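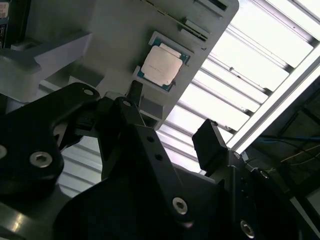

A processor in its grey tray, under the ceiling light.

My alarm went at an hour I won't print, and by the time I'd found both gloves Chiamaka Eze was already outside with the engine running and a bag of cheese scones on the dashboard. We were walking the Pedik ridge, end to end, two days with a night in the Plutow bothy, and I'd been talking about it since April. So of course it was raining!

The first hour goes up through forestry and there isn't much to say for it. Mud, larches, more mud. Chiamaka walks faster than me and always has, so I mostly saw her rucksack. Then the track pops out at a stile and the whole valley is there, with the Damon reservoir at the bottom looking like somebody had polished it, and the rain (I swear) stopped as I put my boot on the step.

We had lunch behind a wall, two scones each and a flask of soup that tasted a bit of last month's coffee. An older man came along with a terrier under his arm and told us the ford was up to the knee. He'd carried the dog over. We went round by the footbridge, adding 3 miles and one very cross bull, and I'd do it again for the view of the waterfall.
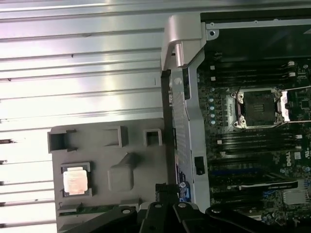 The afternoon was the good bit. You get up on the ridge proper after the second cairn and it just rolls along, short grass and bits of old wall, and your legs stop complaining. I let Chiamaka get ahead and had it all to myself for a while. I sang. Badly, and mostly the same verse, but there were only sheep to mind.

We reached the bothy with the light going. Annag Yule and Behrouz Rezaei had come up from the other side and got the stove lit, bless them, and there were socks hanging off every nail in the place. Behrouz had carried up a whole fruit cake. Annag had carried up a novel of 80 very damp pages, having torn off the ones she'd read to save weight, and she burned the next chapter by mistake. We guessed the plot for her until bedtime.

I slept terribly and didn't care. At some point I went out for a wee and the cloud had gone, and there were so many stars that I stood there in my long johns until my feet went numb.

Day two was all downhill, lovely for the lungs and horrible for the knees. We took the old drovers' path to Hashemi's, the café by the bus stop, and got there with 30 minutes to spare before the bus. I had eggs, then I had Chiamaka's toast. She's already looking at the map for the northern half, and my boots are still drying by the back door.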